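Well log and vitrinite compilation for the Garnum Basin, used to estimate net erosion on the Ostell Platform. Maintained by Eldana Derese. Last table update: August.

## Contents

- `wells.csv`: 12 wells, one row per well, with location, water depth and total depth
- `sonic.csv`: shale transit times, resampled to a common depth step
- `vr.csv`: 2996 vitrinite reflectance readings, with lab code and sample type
- `tops.csv`: formation tops, picked on gamma ray and density

All depths are in meters below the seabed. Depths below the kelly bushing are kept in the column `md_kb`.

## Method

Net erosion is the difference between maximum burial depth and present depth. Two estimates are given per well, one from shale compaction and one from reflectance. They are not averaged. The reference compaction curve comes from Rusaver-2, which is taken to be at maximum burial today.

Cuttings samples with signs of caving were flagged (`qc = 2`) and left out of the fits. There are 81 of them, most from the Abreu Formation.

## Known issues

- Sonic data in Abreu-1 are poor above the casing shoe. Use the reflectance estimate there.
- Sandy intervals in the upper Ostell shale give transit times that are too low, so erosion comes out too high.
- Heat flow is held constant through time. A higher past heat flow would lower the reflectance estimates.

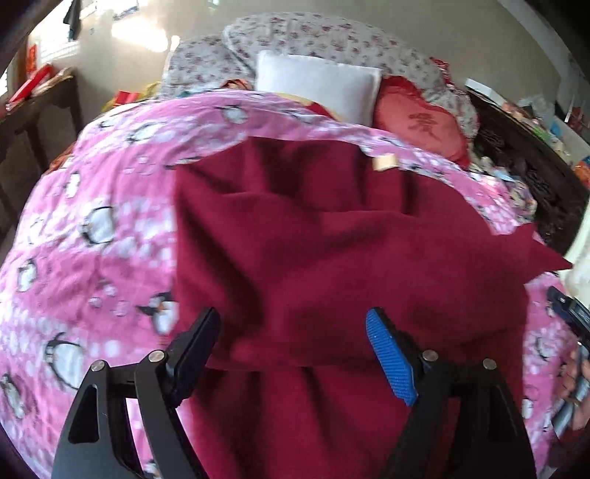
## Loading

Files are comma-separated, UTF-8, with one header row. Missing values are `-999.25`. Join tables on `well_id`; well names are spelled differently in older reports and should not be used as keys.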